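Notes from the returns bench, 15th June

I have put off writing up the sorting cell at Stisport because I wanted it to run for long enough to have an opinion. It has now been on the returns side since January. For anyone new to this blog, we handle returned toys and baby goods for several shops, and most of it reaches us mixed. 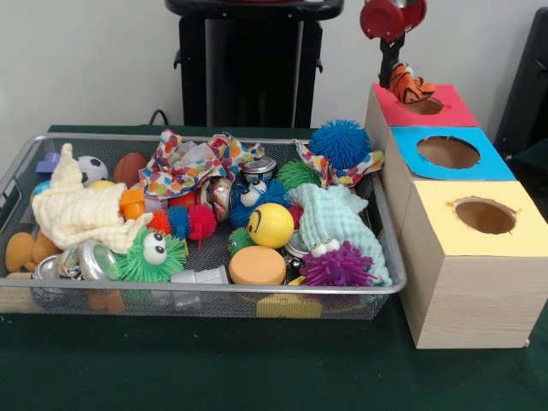
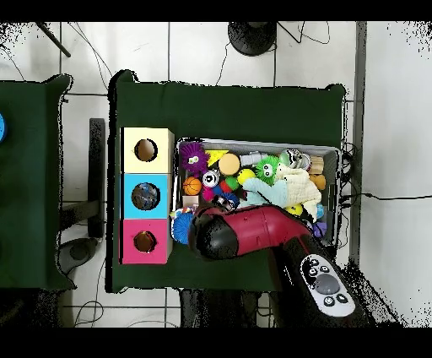

My own job used to be sorting. I am now a cell attendant, and the change is larger than the title suggests. Under the old method each of us took a tray, picked by hand and called out anything odd. The arm now does the picking, and I deal with whatever it rejects, which in practice means soft things. A ball has one shape and a tin has one shape, but a crumpled cloth lying over other toys has a new shape each time it is put down, and it hides the edges of what is under it. The spiky toys with googly eyes cause less trouble than I expected. Boxes with a round hole in the top are kinder to a gripper than open crates, as the drop point is fixed, though a cloth released over the hole can still catch on the rim.

In the last full week I logged 472 stops. Of those, 227 were cloth or scarf, 28 were network faults, and the rest I put down as "other" until Wiroj Yimyam asked me to stop using "other". He was right. The Plundisia software lets you add your own stop codes, but the menu is three levels down and the training notes leave it out.

The shift has gone from five people at the bench to three. The other two moved to packing on the same pay. One likes it and one has asked to come back. Talk at the bench has dropped off, partly from the noise and partly from standing further apart. My wrists are better. My eyes are worse by the end of a shift, as I spend far more of it looking at a screen.

What I would change first is the pay grade. Clearing a stop, finding its cause and writing it up is fault work, and we are still graded as sorters. I raised this at the last review and was told it would be looked at alongside the Sombatkul site, which gets its own cell next.

I will post the stop codes once I have tidied the names.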